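22/09/2022

Well, it has been a long day, and I'm writing this at the kitchen counter with my shoes still on. We had the prayer breakfast at the Gwynne hall this morning, and I stayed on afterward to hear about the business with the pastor at Sternov, who is telling everyone he foresaw the mayor stepping down. He says it came to him in a dream back in the spring. I want to be fair to the man (he was very kind to us when the roof went), but I would have liked to hear about the dream before the mayor left!
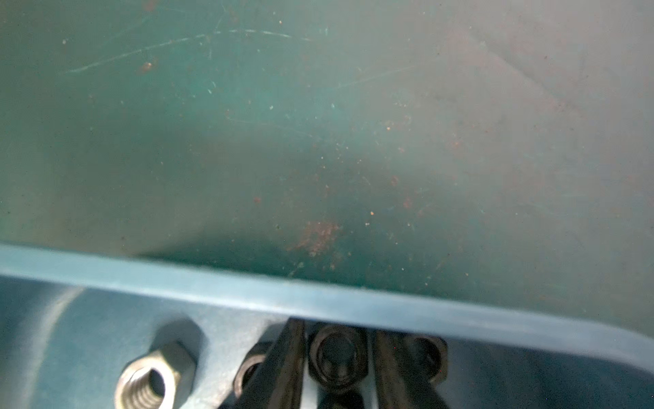 After lunch

Drove over to Platwood, 25 miles with the windows down, for the reading group. We were supposed to be on chapter 2 of Amos and never got past the first few verses, what with everybody wanting to talk about Sternov. One lady had printed out the sermon, all 40 minutes of it typed up, and she had underlined the part where he says "a tall house will be emptied." I said that could be the mayor or it could be my sister's place after the movers came, and she did laugh, bless her, but she kept her finger on the line.

There was a good deal of back and forth about whether a church ought to be saying anything at all about town hall. I go one way and then the other on it. Amos surely didn't keep quiet.
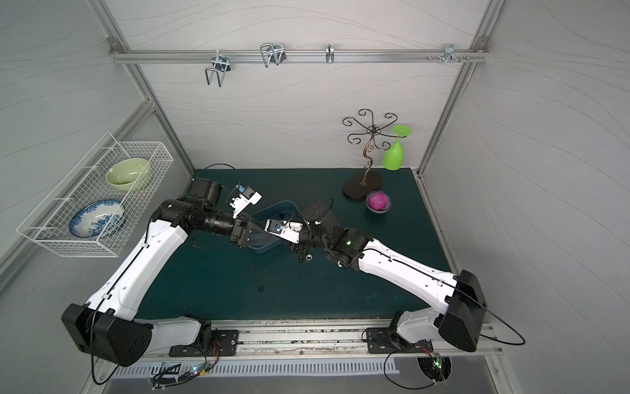
Evening

Soup and toast. The Plustenero newsletter came, with a letter signed by 153 members asking him to put his prophecies in writing ahead of time and leave them with the church office. I thought it was politely done, and I might have signed it myself if I still belonged over there. He is to answer it in October.

Said my prayers early, and put in one for the mayor, who must be tired of hearing about it all.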